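Drirner Bath Cleaning Paste, 14 oz tub

I started making this paste because I was tired of cleaners that made my eyes water. It's a thick, chalky scrub with a light soap base and no added scent. You scoop it, you rub it on, you rinse it off. I've used it on my own tub every week for years, and on the kitchen sink whenever I remember!

A tub lasts me almost 20 cleanings – more if you're stingy with it, which I'm not. Start with a spoonful on a damp sponge and work in small circles, going easy around the drain and anything with a shiny finish. Leave it on soap film for a few minutes before you wipe.
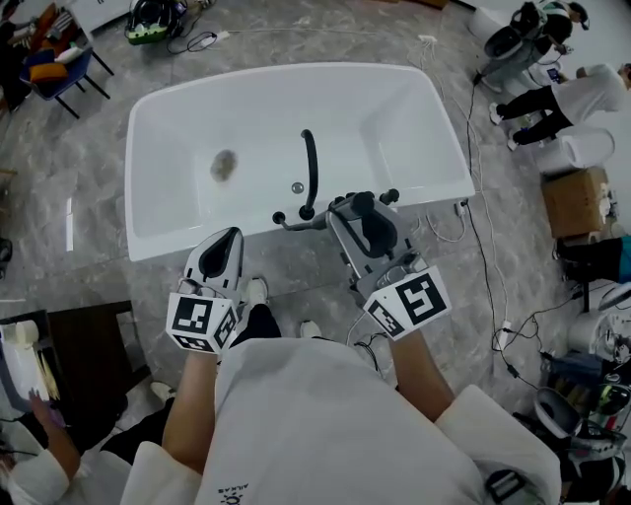 Forough Esfahani wrote to ask whether it's okay on acrylic, as her last powder left hers dull. Yes, with a soft sponge and plenty of water, but please try a hidden spot first (I say this about everything). Skip it on natural stone. Marble and anything acidic or gritty don't get along, and I'd hate to get that email.

We fill the jars at the Istow workshop in batches of 500. The lid is a screw top, so close it tight or the paste dries out on you. If it does go stiff, stir in a little warm water and it comes right back. Refill pouches are in the Fletura range now – same paste, less packaging, and they fit in a mailbox.

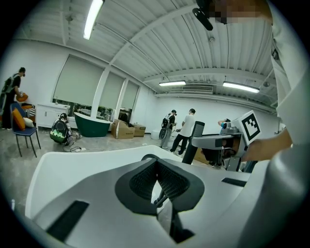
Babak Mirzaei says he would buy it by the bucket if I sold one, and could I please do a lemon version. The bucket is coming in December. Lemon I'm still thinking about, mostly because every lemon oil I've tried so far smells like floor polish.

Ships in two days. Returns are fine on unopened jars.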